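Testix student automation club opens two-arm paper handling project to new entrants

Lorolon, August 25, 2018

The Testix student automation club has published the task list, scoring rules and bench layout for Flusari, its project in two-arm handling of paper and card. Student teams may register from the start of term. The final trials will be held in February at the club's workshop in Lorolon.

Flusari sets teams a group of desk and counter tasks that a person would do with two hands. Each task uses ordinary printed matter and stationery. Teams write the control software and train it on recorded runs. They do not alter the arms, the grippers or the bench.

Bench and equipment

The bench consists of a white table top with two arms fixed to a rail at its front edge. Each arm ends in a parallel gripper and carries its own small camera. Patterned panels enclose the work area, and wire mesh baskets are fitted to them for storage tasks. The same bench is used for practice and for the trials.

Paper was chosen as the main material for the first season. A rigid block keeps its shape when it is gripped, and its position can be worked out from a few points. A thin sheet bends round the finger that holds it, hides the other gripper from view and may turn as it is lifted. Software that works well on blocks often needs considerable change before it can pass a sheet from one arm to the other.

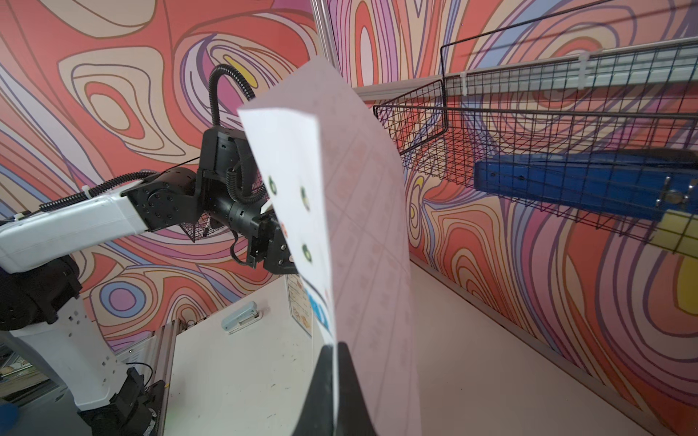 Tasks for the first season

Teams will be marked on the following tasks:

Sheet transfer. One arm lifts a single printed sheet and presents it to the other. The second arm must take hold before the first lets go.

Menu placing. A laminated menu is stood upright on the table with its printed face towards a marked side. Menus differ in size and layout between runs, and teams are not told in advance which will be used.

Basket storage. A named item of stationery is taken from the table and put in a wall basket, or taken from the basket and put on the table.

Turning. A card lying flat is picked up, turned over and laid down within a set area.

Each run starts from a layout drawn by the judges. A run ends when the task is complete, when the time limit is reached or when an item leaves the table. Part marks are given for a secure grip and for a correct release.

Recorded runs

The club has prepared a shared set of 257 recorded runs, which will be issued to every registered team on the same day. The runs were carried out by students steering both arms by hand control. Each record holds the joint positions, the gripper openings and the camera views, all on a common clock. Failed attempts have been kept in the set and are labelled as such.

Teams may add runs of their own up to a total of 500. The upper limit is intended to keep bench time fair between large and small teams. Extra runs must be lodged with the club before the trials, in the same format as the shared set.

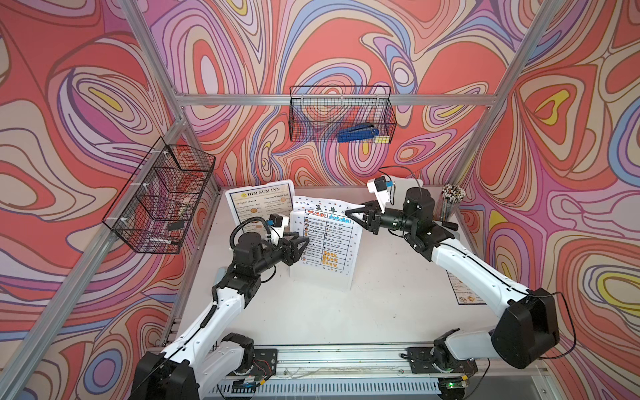

Bench time will be given out in sessions of two hours. A team may hold no more than two sessions in any week. Software can be tested away from the bench with a simulator supplied by the club, although the simulator treats paper as a stiff plate and results for sheet transfer should be read with care.

Support and entry

Desjardins, a local engineering workshop, has made the mounting brackets for the bench and will supply spare gripper fingers during the season. Teams will not be charged for worn parts. Damage caused by running the arms outside the published speed limits will be assessed case by case.

Entry is open to students in full-time or part-time study. No earlier experience of robotics is required, but each team must include at least one member who has passed the club's bench safety test. The test is offered at the first two meetings of term.

The full rules, the record format and the entry form are available from the Testix club office.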